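Maureen Mapplebeck
Tuesday evening, parts night. Taking apart an old Dell desktop to see what's worth keeping. Short thread as I go.

I got it in a lot of 5 from an office clearance in April. The listing said "untested, no drives," so I paid 50 for the whole lot and didn't expect much. This is the second one I've opened.

First thing I look at is the CPU socket and the memory slots, to see what the last owner took.
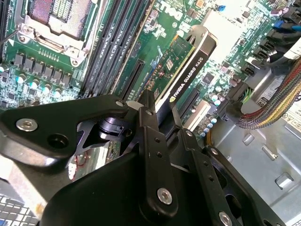

No CPU, no memory, but there's a Quadro K620 in there.

So the processor and all the RAM are gone. That's normal for office machines. Somebody pulls the parts that are easy to sell and leaves the rest.

The graphics card is an older workstation card. It won't do much for games, but it will run a couple of monitors for desk work, and that's all I need it for. It goes in the keep pile.

If you're pulling a card like this for the first time: power cord out of the wall, hold the power button for a few seconds, then let go of the latch at the end of the slot before you lift. I broke a latch on the first machine by forgetting that last part.

Somebody asked what I label things with. Plain masking tape and a marker. Every part gets the lot number (this one is 194) and the machine number, so the card will say 194-2.

Small parts go in a Jiltix tray, the kind with the snap lid. Expansion bay screws get their own compartment. I used to put every screw in one jar and I regretted it each time I put a case back together.
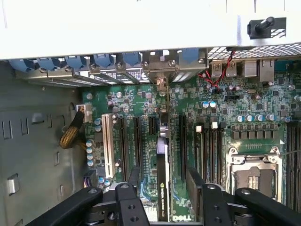

Slot covers I always save. People throw them out, and then they want one later when there's a hole in the back of the case.

Cables stay attached to the board until I've taken notes on where each one plugs in. I write it down in a notebook because I can never find the photo on my phone when I want it.

Plan for the board: find a cheap CPU that fits, borrow 2 sticks of memory from the shelf, and see if it will post. If it does, this becomes the spare machine for the sewing room. If it doesn't, the board goes to recycling and I keep the case.

Three more to open after this one. I'll add to the thread when I get to them.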